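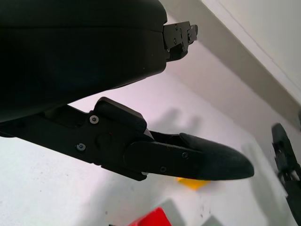

*Page last changed: a Sunday in May*

Ditte Zoëga has made rye bread in the same kitchen in Skerkside since 1976, and she will not be hurried when she talks about it. I had asked for half an hour of her afternoon. By the time I left, the light was going, I had eaten four slices with butter and one with cheese, and she was still telling me about her first oven.

"It leaned," she said. "It leaned to the left, so all my loaves had a high side and a low side, and the children used to fight over the high side." She kept that oven for years, and I think she still misses it a little.

Her starter came from a neighbour, Recep Coşkun, who had brought his over in a jam jar wrapped in a towel. She feeds it in the evening – always the evening, after the washing-up – and leaves it on the shelf by the window. When I asked how much flour, she laughed at me, then went and weighed out a handful so that I would have something to write down. It came to 90 grams.

"But you must look at it," she said. "In winter it wants a bit more patience, and so do I." 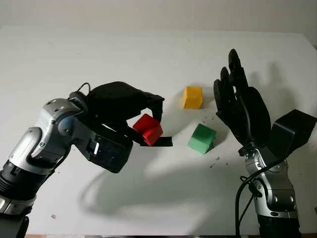

The dough itself is wetter than most people expect, and she thinks this is where beginners lose their nerve. They add flour, and then a bit more flour, and end up with something you could build a wall out of. "Let it stick to you," she told me. "You have a tap, you can wash your hands."

She used to bake for the Botha tea rooms as well, 26 loaves every Saturday, with Anong Chaiyaporn driving them over in the back of her car and the windows down because of the steam. Those were long nights, and she doesn't want them back, though she does miss the drive (she went along whenever she could, and they nearly always stopped for chips).

These days she bakes for herself and for whoever comes by. I asked whether she had ever thought of writing the recipe down properly, and she pulled a face. "My daughter asks me that. I tell her to come on a Thursday and bring an apron."

She sent me home with half a loaf and a little of the starter.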